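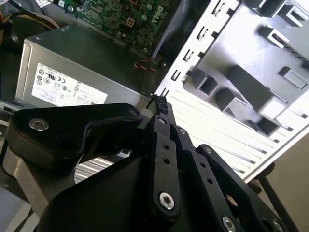

Interior de la caja de un ordenador de sobremesa Dell, con la fuente de alimentación y un conector multipin negro.

Ordenador de sobremesa Dell, revisado – Ref. 771

Vendemos este equipo de segunda mano, revisado en el taller de Skolia. La fuente de alimentación es de carcasa metálica plateada y lleva en la esquina una pestaña de plástico gris claro. El conector negro tiene varios pines y conviene mirar bien su posición antes de enchufarlo. No hay que forzarlo nunca.

Qué se entrega
Ordenador con su caja y fuente de alimentación
Cable de corriente
Hoja de revisión firmada por Farhad Moradi

No se incluyen monitor, teclado ni ratón. El sistema operativo tampoco está instalado – si lo necesita, indíquelo en el pedido.

Antes de abrir la caja
Apague el equipo, desconecte el cable de corriente y espere 10 minutos. Para soltar un conector, tire siempre del cuerpo de plástico y no de los cables.

Precio: 100 euros, recogida en tienda. Con envío dentro de la península se añade el coste del transporte, que le comunicamos antes de pagar.

Las consultas sobre piezas las responde Laimutė Kazlauskienė. Por favor, escriba en el mensaje la referencia del equipo.

Ficha actualizada: 11 sep 2024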